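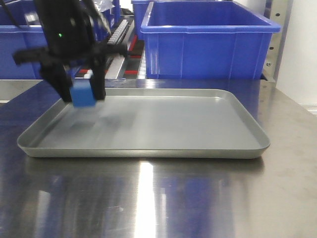 A blue cube held over the metal tray at the Plumon open day.

Journal > Visits > Plumon Open Day

In January I attended the open day held by Plumon at its workshop in Flistia. Visitors were admitted in groups, and mine was received at 2 p.m. by Lemlem Gudeta, who directs the handling laboratory.

The demonstration concerned a single task, the moving of small blocks with a two-fingered gripper. Ms. Gudeta stated that the laboratory had logged 1,377 trials of this task before opening its doors to the public. The gripper moves faster than I had expected, and those of us standing at the rail found it difficult to follow the fingers by eye.

Kidus Jemal then spoke for 26 minutes on grip force. His principal point was that a hard cube is a forgiving object, and that the laboratory intends to proceed to softer goods in the coming year. He declined to give a date. A question regarding the cost of the equipment was referred to the front office.

Attendance was limited to 40 persons. Those wishing to attend the next open day should write to the laboratory in advance, as places are assigned in order of request. Parking is available behind the Tufa building. The entrance on the street side remains closed to visitors.

I wish to thank the staff for their courtesy, and for the printed notes, from which I have drawn the figures given above.

Comments

Dagim Wako
Was the talk recorded? I was in the morning group and we did not get one.

Helge Kvam
I asked at the desk and was told it was not. The printed notes cover most of it.

Wondimu Kahsay
Thank you for the parking information. I drove past the entrance twice.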